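Getting the Creases Out of a Plastic Tablecloth

I bought mine folded up in a packet the size of a paperback, and it kept those fold lines for weeks. I tried smoothing it with my hands, I tried piling cookbooks on it overnight, and I even thought about the iron (don't!). What finally did it was the dryer. Low heat, 3 minutes, with two damp bath towels in there for company, and then straight onto the table while it's still floppy. Stand there and watch the clock, though — my friend Manon Kowalchuk wandered off to answer the phone and ended up with something like a shower cap. 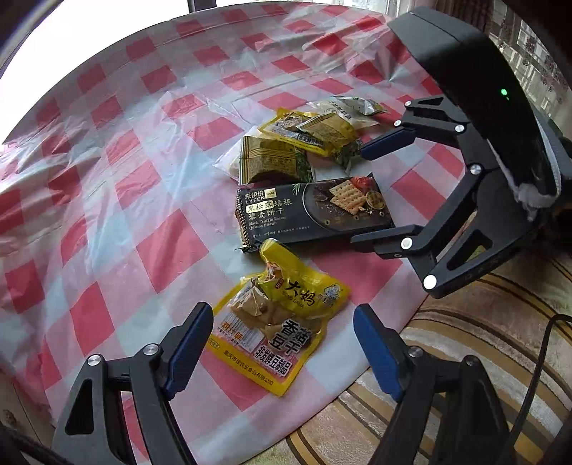 Photo: Brittany Perron

If you don't have a dryer, hang the cloth over the shower rod and run the water hot for 10 minutes with the door shut. It's slower and you may need to do it twice, but it works on the cheap thin ones too. A hair dryer will take care of a stubborn corner if you keep it moving.

For sticky spots I use warm water and one drop of dish soap, then a dry cloth right behind it. Skip the scrubby side of the sponge, it dulls the shine and you can't get that back. Ballpoint ink comes off with rubbing alcohol on a cotton ball, but test it somewhere hidden first, because on my old cloth the pattern came off along with the ink.

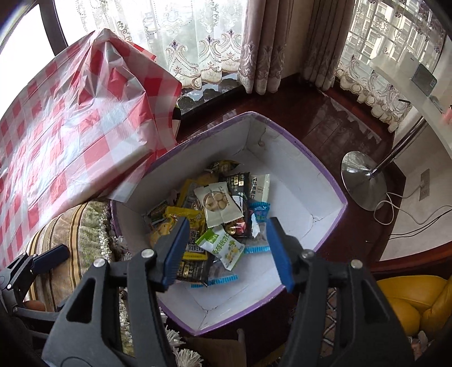
And please don't fold it back up when company leaves! Roll it around a wrapping paper tube, pattern side out, and stand it in the back of a closet. I put a loose rubber band at each end (tight ones leave dents). Mine went away last September and came out this spring flat as you like, with only one faint line across the middle, and I'm pretty sure that one was there from the store.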